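Skamham Lettings Portal: Progress Report to the Yen Housing Fund
Prepared by Nkechi Wike, 11/4/21

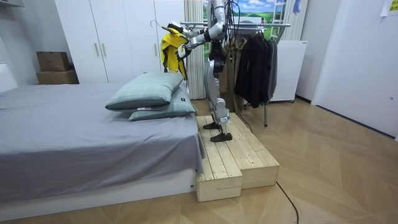
What did the grant pay for in this period?
It paid for the rebuild of the rental search, the transfer of old listings from the Kakine database, and the first stage of landlord registration.

1. Search
The new search went live in all four districts. Renters can filter by monthly rent, number of bedrooms, lease length and furnished status. Saved searches now survive a password reset, which they did not in the old system. The map view is still slow on older phones. Ilus, the contractor, has traced the delay to the way district boundaries are loaded and will supply a fix under the existing contract.

2. Transfer of listings
The Kakine database held some 200 active listings at the cutoff. Of these, 100 were moved without manual work. The others had missing deposit amounts or addresses that did not match the city parcel file. Charoen Bunnag is contacting the landlords concerned and correcting records as replies come in. Listings with no deposit amount stay hidden from public view until the field is filled.

3. Landlord registration
Registration opened later than planned – the identity check had to be rewritten after the county changed its license number format. Landlords with more than one building can now enter them under a single account. Uploading a signed lease works for PDF files only. Photos of paper leases are rejected, and the error message needs clearer wording.

4. Spending
Spending is within budget for software and below budget for outreach. The printed guide for renters was held back until the deposit rules on page 2 could be confirmed. We ask to carry the unspent outreach money into the next period. No change to the total award is requested.

5. Open items
Map loading on older phones: Ilus.
Incomplete Kakine records: Charoen Bunnag.
Lease upload error message: Ilus.
Text of the renter guide: Nkechi Wike.

The next report is due in December and will cover the first full month of landlord registration, including rejected applications by reason.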